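Home Projects Reports People Lab Bookings

Collecting Demonstrations for a Two-Finger Gripper: Project Report

Robotics Studio, Geltstead campus
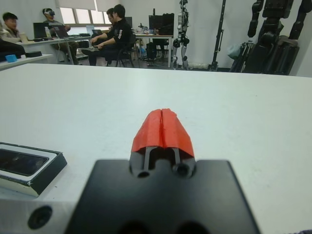

Our project was the data half of a two-part job. The other group, called Brerkis after their code repository, trained the policy. We had to give them recorded examples of a person driving the arm through a simple task, in a format their training script could read without any hand editing. We had the arm from March until the end of May, shared with two other projects.

Task

The task was to pick up one small object from the table and put it down inside a marked square. We chose it over stacking and over opening a drawer, both of which we tried for an afternoon. Stacking failed too often for beginners, and the drawer kept moving when the arm pulled it. Pick and place is dull, but every member of the group could do it after half an hour of practice.

The target in our proposal was 400 usable demonstrations. "Usable" meant that the object ended up fully inside the square, the arm never hit the table hard enough to trip the force limit, and all the data streams had the same start and finish times.

Setup

The operator moved a hand controller and the arm followed. We recorded the wrist camera, the joint positions, the gripper opening and the controller input. Images were saved at 30 frames per second. The joint data came in much faster, so we matched each image to the closest joint reading by timestamp.

The wrist camera was mounted so that the fingertips always showed at the bottom of the picture. This matters for learning, as the policy can see where the tips are in relation to the object. The tips are red and the table is white, and the Brerkis group asked us to keep it that way for the whole project. We did not mask out the background. The lab is a working room, and people and gear show up past the far edge of the table in the recordings. We talked about hanging a sheet, but the supervisor's view was that a policy trained in front of a sheet might only work in front of a sheet.

Recording software was Nastix, which the department already used. It starts and stops an episode from a foot pedal. We added a short script that asked the operator to mark each episode as good, bad or unsure straight after finishing it.

Procedure

Each session ran for 31 episodes. The first was a warm-up and was always thrown away. For the other 30 the object's starting position came from a printed list, so that we would not keep putting it in the easy spot in the middle. We had been doing exactly that in the pilot sessions without noticing. When we plotted the pilot positions, nearly all of them sat in one patch close to the arm.

Operators swapped at the end of every session. People get sloppy when they are tired, and the later episodes in our longer pilot sessions had more corrections and more pauses in them.

Problems

The worst problem was clock drift between the camera computer and the arm controller. In the early sessions the images lagged behind the joint data by a growing amount, so the gripper would be recorded as closed while the picture still showed it open. We lost seven full sessions to this before the Brerkis group noticed it in their plots. Syncing both clocks before each session fixed it.

The second problem was daylight. The room has a bank of windows, and sessions recorded in the late afternoon were noticeably darker. At first we tried to record only before 2 pm. Later we dropped that rule and spread the sessions over the day, which the Brerkis group preferred — they wanted the variation.

The third was different operator styles. One of us came in from above every time, and another slid the gripper in low from the side. Both worked, but mixing them gave the first trained policy some trouble, and it would hover between the two. We agreed on coming in from above and re-recorded the side-approach sessions.

Results

We reached the target in the second-last week of booked time, with around 30 episodes marked "unsure" that we left out of the final set. The full set was copied to the Sheehan server along with the position lists and the session notes. Results for the trained policy are in the Brerkis report.

What we would change

We would check the clocks on the first day. We would also write down the approach style before anyone recorded anything, with a short practice video for new operators. The good/bad/unsure script should have had a comment box, as we often could not remember a week later why an episode had been marked unsure.

The foot pedal cable needs replacing before the next group uses it.

Filed under: Student Reports, Robotics, Data Collection

Contact the studio | © Geltstead Robotics Studio | Back to top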